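Can a Two-Finger Gripper Clean a Bathroom? Project Report, Group 2

1. Background

Floor vacuums have been on sale for years, and several companies now show robots folding towels or loading a dishwasher. Bathroom cleaning gets less attention. Our project asked whether the motions needed to clean a toilet can be made at all with simple two-finger grippers, before any question of control or learning comes up. If a person holding the gripper cannot reach a surface with it, a robot arm using the same gripper will not reach it either.

2. Method

The work was done in the Prulholm teaching space between February and the end of the course. An operator held one gripper in each hand and cleaned with a cloth held in the jaws. Bare fingers were not allowed to touch the cloth once a trial had started. Each trial covered one of four zones: lid, seat, inner rim, and outer base.

We logged 355 trials. A trial counted as complete if the operator wiped the full zone without dropping the cloth and without setting a gripper down. The rules were adapted from the Sturnness checklist used in the earlier kitchen project, with the time limit removed.

3. Results

The lid and the seat gave little trouble. Both are open surfaces, and the wrist can stay in a comfortable position for most of the stroke. The outer base was slower. The operator had to bend or kneel, and the cloth tended to bunch up between the jaws when it was dragged along the floor joint.

The inner rim was the hardest zone. The jaws have to come in from above and then press sideways against a curved wall – a direction in which the fingers are weakest. Pressing harder bent the fingers before it moved the cloth. In 17 trials the cloth slipped out of the jaws and had to be picked up again, and all of these were inner rim trials.

A bidet seat adds to the problem. Its rear housing leaves less room at the back of the bowl, and the gripper body is wider than a hand. The operator could get the jaw tips under the housing only by tilting the gripper, and then could not see the contact point.

4. Discussion

Our answer is split by zone. Open surfaces look reachable for a machine with this kind of hand. The inner rim was reachable for a person with good shoulder movement and constant visual correction, and we would not assume the same for an arm on a fixed base.

Two limits apply. We did not measure how clean the surfaces were, only whether the cloth passed over them. We also used a single toilet model, so the clearance results may not carry over.

Hoxha, the planning tool we used to check arm poses, found no valid path to the back of the rim from a base placed in front of the bowl. It found one from the side, with the lid fully raised. The Clukulness group is testing a longer finger next term, and we have passed our trial log to them.

5. Figure
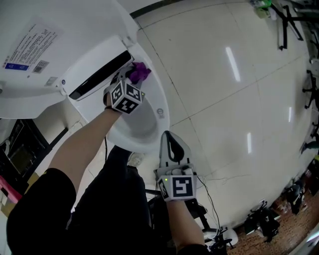
Figure 1. Wiping the inner rim at the back of the bowl with a purple cloth held in the right-hand gripper.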